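Front loader smells like a swamp, red stuff bleeding. Help

Laundry & Cleaning board - 44 replies, last page shown

stolar_kid
Moved into a rental on Flermont, washer came with it. Smells musty every time I open the door. Ran it empty on hot twice, no change. Drum looks fine to me, holes clean, shiny. The label on the front is in Chinese and I can't read it, in case it matters. Filter cover is the round thing bottom right, never opened it.

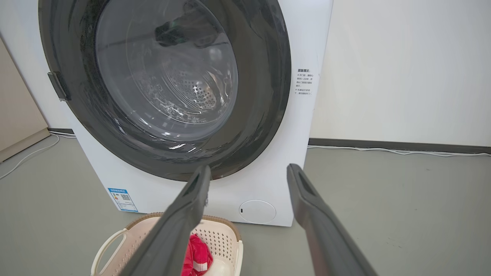 Re: Front loader smells like a swamp

bruma44
Its the gasket. Always the gasket. Pull the fold back and wipe behind it, bottom part esp. Drum being shiny means nothing.

Dehua Kang
The bold line looks like 温馨提示, just "friendly reminder". Can't make out the small lines under it, post a closeup and I'll translate.

And open the filter! Towel down first, tray under it, turn slow. Mine had 172 yen in coins and a sock in it.

xue_806
Disagree on the gasket. If two hot empties didn't touch it I'd say drain hose. Had the same in August, wiped that rubber for weeks for nothing. Hose was pushed too far down the standpipe.

bruma44
Two hot empties don't clean the fold, water barely gets in there. Wipe first, its free. Then go pulling hoses.

stolar_kid
ok doing filter + gasket tonight. Other question while I'm here - the red one. Sporty thing, white stripes, came with a warning from my sister that it runs. Can it go in with darks or does it need its own load? Don't want pink stripes.

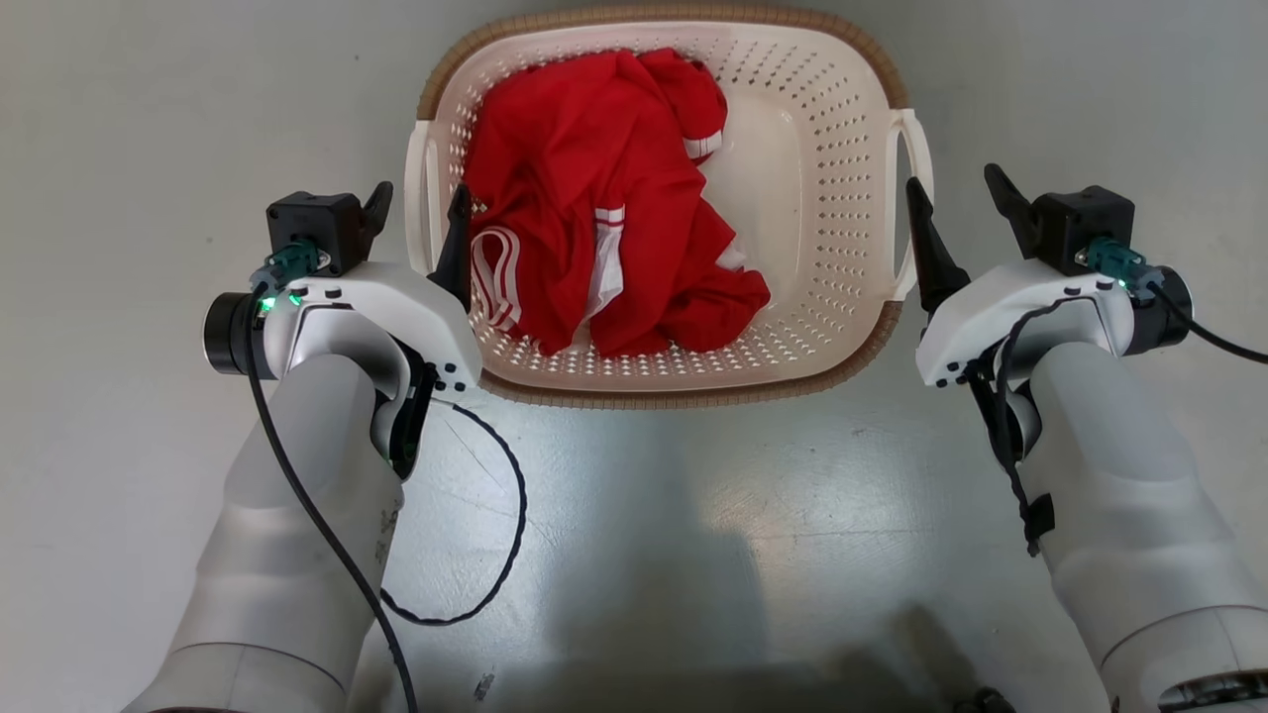

Its the only red thing I own so a whole load for it feels dumb. Also got no more than one basket so lights and darks take turns in it, if that changes anything.

Weidong Dai
Cold, inside out, with darks. Color catcher sheet if you're nervous. Done.

xue_806
No. Alone the first time, sink is fine. Darks won't show it but the white stripes will, that's the part you're trying to save.

Weidong Dai
Washed red jerseys with black jeans for years, stripes still white. But sure, sink wash won't hurt.

Dehua Kang
Wet a white rag, press it on an inside seam for a min. Rag comes up pink = sink. Clean = throw it in.

stolar_kid
Rag test it is. Will post a pic of the label when the filter's done, wish me luck wiht the towel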